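通い箱（かよいばこ）

通い箱（かよいばこ、英: returnable container）とは、製造業および物流業において、部品や製品を収容して拠点間を往復し、繰り返し使用される容器の総称である。通函（つうばこ）、リターナブル容器とも呼ばれる。本項では、そのうち金属製で上面が開放された箱形のもの（以下、金属通い箱）を中心に、構造、内容物の扱い、底面と壁面の劣化、保守について述べる。

目次
1 概要
2 名称と分類
3 構造
3.1 底面
3.2 壁面
3.3 縁
4 表面処理と色
5 内容物
5.1 単一品種の収容
5.2 混載
6 配置
7 使用に伴う変化
8 保守と廃棄
9 関連項目

概要

通い箱は、使い捨ての段ボール箱や木箱に対し、空になった後に発送元へ戻されることを前提とする。返却の経路が確立していることが成立の条件であり、発送元と受入先の間で箱の所有区分、保有数、破損時の負担を取り決めておくのが通例である。取り決めがない場合、箱は受入先に滞留しやすく、発送元では不足が生じる。

材質は樹脂、鋼、アルミニウム合金などに分かれる。樹脂製は軽量で、手で持ち運ぶ小型品に多い。鋼製は重量があるものの、鋭利な縁をもつ部品、切削後の金属片、高温になりうる品の収容に適する。アルミニウム合金製は両者の中間に位置づけられるが、局所的な打痕が生じやすく、硬い部品を投入する用途には向かない。

名称と分類

金属通い箱の呼称は事業所ごとに異なり、同一の箱が「鉄箱」「パーツボックス」「ビン」などと呼ばれることがある。「ビン」は英語の bin に由来し、瓶とは関係がない。棚の区画を指して「ビン」と呼ぶ倉庫もあるため、文書上では容器と区画を書き分ける必要がある。

形状による分類では、壁面が底面に対してほぼ垂直に立つ直壁型と、上方へ向かって広がる傾斜壁型に大別される。直壁型は外形寸法に対する容積が大きい。傾斜壁型は容積で劣るが、空箱どうしを入れ子に重ねられるため、返送時の荷姿が小さくなる。また内容物が隅に密着しにくく、手や工具を差し入れる余地が得られる。

用途による分類では、次の4種が広く用いられる。

輸送用：拠点間の往復に供するもの。積み重ね時の荷重に耐える補強をもつ。
保管用：棚または床に据え置くもの。正面に表示札の差し込み口をもつことが多い。
工程内用：加工機や作業台の間を移動するもの。
仕分け用：種類の異なる品を一時的に受け、取り分けるためのもの。

一つの箱が複数の用途を兼ねる例は多く、分類は厳密なものではない。輸送用として導入された箱が、経年後に工程内用へ転用されることもある。

構造

底面

底面は平板が基本である。深絞りで成形した箱では底面と壁面が連続し、板金を折り曲げて溶接した箱では隅に継ぎ目が残る。平らな底面は内容物の姿勢が安定する一方、薄い板状の品が密着して取り上げにくくなる。これを避けるため、浅い突条や多数の小孔を設けたものがある。小孔は液体や粉じんの排出にも役立つが、小物の脱落を招くため、孔径は収容する最小の品より小さくする。

底面の外側には、フォークリフトや台車に対応する脚、または隣り合う箱とのずれを防ぐ段が設けられる。人手で運ぶ箱では省略されることが多い。

壁面

傾斜壁型の壁面は、底面から縁に向かって広がる。傾斜を大きくすると入れ子時の重なりが深くなり、返送効率は向上するが、同じ上面寸法に対する底面積は減少する。内側の傾斜面に品が寄りかかると、平面に置かれた場合と異なる姿勢をとるため、寸法検査や数量確認では底面上の品より見落としが生じやすい。

大型の箱では、壁面に水平方向の折り目を入れて剛性を確保する。内側に折り目が突出すると清掃時の妨げとなるため、外側へ張り出させるのが一般的である。

縁

上端の縁は、板の切断面を露出させないよう外側へ折り返すか、丸棒を巻き込んで仕上げる。縁は箱のうちで最も接触の多い部位であり、変形すると積み重ねに支障をきたす。把手を設ける場合は短辺側の縁の下に取り付けることが多い。

表面処理と色

鋼製の箱には亜鉛めっき、焼付塗装、粉体塗装のいずれか、またはその組み合わせが施される。亜鉛めっきは防錆に優れ、塗膜の剥離片が内容物に混入する問題がない。塗装は識別色を与えられる点で有利であるが、衝撃による欠けが避けられない。

色は灰色系が多数を占める。灰色は汚れや擦り傷が比較的目立たず、赤や黄の警告表示とも競合しない。一方、灰色の箱に灰色または黒の品を入れると輪郭の判別が難しくなる。仕分け用の箱では、内容物との明度差を確保する目的で、内側のみ白または淡色に塗る例がある。

識別色を用いる事業所では、不適合品用を赤、保留品用を黄とする運用が多いが、統一された規則はなく、拠点間で箱を往復させる際には色の意味を照合しておく必要がある。Trirthorpe の容器管理要領では、箱本体の色による区別を廃し、縁に差し込む交換式の札に改めている。塗り替えの費用と、転用時に旧色が残ることによる誤認が理由とされる。

内容物

単一品種の収容

同一の品を一箱に収める方式を単載という。数量は箱ごとに定数を決めて管理し、例えば一箱13個または42個とし、端数の箱には別の札を付す。整列を要する品には仕切りや中敷きを用い、要しない品はそのまま投入する。後者をばら入れと呼ぶ。

ばら入れでは、品どうしの接触による打痕、絡み、噛み込みが問題となる。ばね、止め輪、線材の端末品は絡みやすく、投入高さを抑えるほか、一箱の収容量を減らす対策がとられる。

混載

種類の異なる品を同じ箱に収める方式を混載という。組立用の部品一式を供給する場合、返品を受け入れる場合、試験用の試料をまとめる場合などに行われる。混載では、品の大きさよりも、硬さ、表面の粗さ、光沢、透明度の差が取り扱いに影響する。

光沢のある円筒形の品は転がりやすく、周囲の品に接して姿勢が定まることが多い。発泡体のように表面が粗く軟らかい品は滑りにくいが、角のある重い品と接すると圧痕が残る。半透明の薄い品は底面の傷や色が透けるため境界が判別しにくく、他の品の下に入り込むと発見が遅れる。黒色の袋は形が一定せず、外形による数量確認に適さない。

取り出しの順序は、上にある品、孤立した品、重なりのある品の順とするのが基本である。壁際の品は、いったん中央へ寄せてから持ち上げる。複数の品が接している場合に一つを引き抜くと、残りの姿勢が変わるため、位置の記録が必要な作業では一品ごとに確認を行う。

Cindodska の仕分け工程では、一箱あたりの混載数の上限を10品としている。上限を超えた場合は第二の箱に分け、両方の箱に同じ番号の札を付ける。

配置

仕分け用の箱は単独で用いられるほか、同形の箱を前後または左右に隣接させて用いられる。隣接配置では、一方を供給側、他方を受け側とし、品の移動距離を短くする。箱の縁どうしを接触させると、隙間への落下を防ぐことができる。縁の高さが揃っていない場合は、低い側に当て板を敷いて調整する。

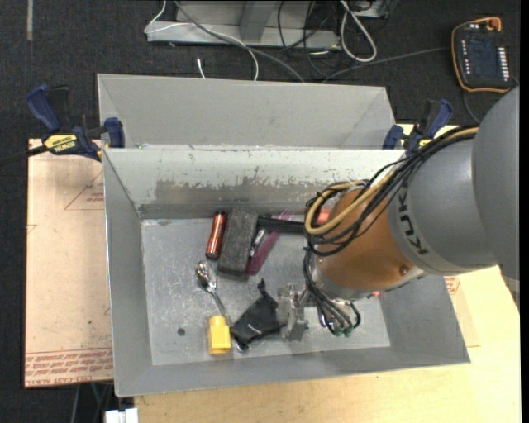

使用に伴う変化

金属通い箱の劣化は、底面の擦り傷、壁面の塗膜の欠け、縁の変形、隅部の錆として現れる。底面の擦り傷は、品を滑らせて寄せる動作や清掃用具との接触によって増加する。浅い傷は機能に影響しないが、めっき層を貫通した傷は錆の起点となる。

壁面では、塗膜の欠けが不規則な境界をもって広がることがある。上部に淡色の塗膜が残り、下部に地肌または下塗りが露出した状態は、品の接触が下部に集中する箱にみられる。ただし、当初から上下を塗り分けた箱でも類似の外観を呈するため、摩耗と断定するには製作時の仕様を確認する必要がある。

底面に生じる円形の暗色部には、油の滴下跡、磁石の設置跡、排水孔を塞いだ跡など複数の成因があり、外観のみによる判別は困難である。拭き取りによって消えるか否かが最初の判断材料となる。

保守と廃棄

日常の保守は、空箱の状態での清掃と目視点検からなる。清掃は乾拭きまたは中性洗剤を用いた拭き取りとし、溶剤は塗膜を侵すおそれがあるため使用範囲を限定する。点検項目には、縁のばり、底面のたわみ、溶接部の割れ、札の脱落が含まれる。

Entwistle では毎年9月に全数の棚卸しと点検を同時に行い、補修、転用、廃棄の区分を決定する。補修の対象は縁の変形と塗膜の部分的な剥離であり、底面のたわみが生じた箱は輸送用から外される。Pludar 製の傾斜壁型では縁の丸棒が交換可能な構造となっており、本体を残したまま補修できる。

廃棄する鋼製の箱は金属くずとして再資源化される。樹脂製の札入れ、緩衝材、粘着ラベルは事前に取り外す。前所有者の管理番号が刻印されている場合は、打ち消しの刻印を加えるか、該当部を切断して流通を防ぐ。

関連項目

コンテナ（物流）
パレット
部品箱
仕分け
かんばん方式
リターナブル包装

最終更新　2025年5月30日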